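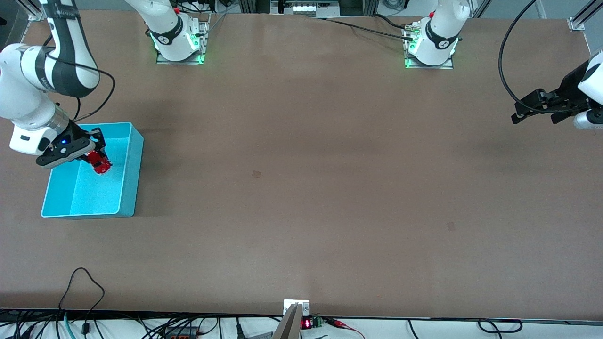 Toy bin

A toy bin is an open container for keeping small toys together between one round of play and the next. I've been writing up household storage for this wiki for a while now, and bins are the entry I kept putting off, mostly because everybody already owns one and thinks they know all there is to know. Well, so did I!

Shape and size

The usual toy bin is rectangular, with no lid and with walls that lean out a little toward the top. The lean lets empty bins nest inside each other, and it makes it easier to get a hand down to the floor of the thing. Shallow bins suit toy cars, animal figures and other small stuff. Deep ones are better for balls and soft toys, and hopeless for cars (mine always end up under a dinosaur).

Round bins exist too. I find they waste shelf space, but plenty of people like them for blocks.

Materials

Most bins sold today are plastic, which wipes clean and doesn't mind being dragged down a hallway. Wicker looks lovely and sheds. Canvas folds flat when you don't need it, though the sides slump once it's half full. Wooden bins last for decades and hurt when you walk into one in the dark.

Color

Makers seem to love pale blues and greens, and I do too - a bright car shows up nicely against them. Some families give each kind of toy its own color. The Dollel range comes in 7 colors for that very purpose, and the smaller Zukby bins come in 3, with picture labels that clip to the rim.

Use in the home

Bins usually live on a low shelf, under a bed or out on the play table. The toys can be tipped in by the armful or put in one at a time, and toddlers will happily do the second for ages and then empty the whole lot onto the rug. Sorting is a matter of taste. I keep vehicles in one bin and everything else in another, and that's as far as I've ever gotten with it.

Cleaning is simple for plastic: warm water, dish soap, a soft cloth, and let it dry before the toys go back. Check the corners for crumbs.

Collecting

Yes, people collect these! The toy library in Irnden keeps 80 bins in circulation for a stock of 4000 toys, and its oldest ones, from a small maker called Đoàn, have a rolled rim that I haven't come across anywhere else. If you know of another maker who used it, please add it to the talk page.

See also: Toy chest, Nesting box, Shelf liner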